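Getting scuffs off a white tabletop without wrecking the finish?

posted by bretosdale_dad, 3/17/25

Bought a used white table in January, seller said it was painted, no idea with what. Has grey marks all over one end plus a ring from a hot mug I think. Tried dish soap and a soft rag. Nothing. My sister says magic sponge, my neighbor says absolutely not. Dont want to end up with a dull patch in the middle. Anybody done this?

Vernon Ross
Sponge is ok but go light, it's basically very fine sandpaper. Wet it, squeeze it out, a few passes, stop and look. Do the underside first. If the underside goes dull so will the top. For the grey marks try baking soda and water first, paste like toothpaste, rub with a finger. Wipe off, dry right away. Took me about 14 minutes for one end of mine.

Ring is harder. If it's under the finish your not getting it out with any cleaner. Put a tray on it, thats what I'd do.
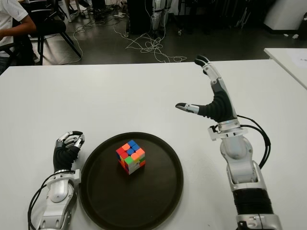

Geerts2692 disagreed with the baking soda part, saying it left a haze on an old painted desk that only came off with vinegar, and that plain rubbing alcohol on a cotton ball lifts shoe marks and pencil faster. Test a corner though, alcohol will soften some paints. If color comes off on the cotton, quit.

lanivov_k
just repaint it. two thin coats, foam roller, let it sit a week before you put anything heavy on. mine got stuck to a lamp because I didnt wait

bretosdale_dad
Thanks all. Underside test tonight. Will try the paste first, then alcohol, paint if I have to.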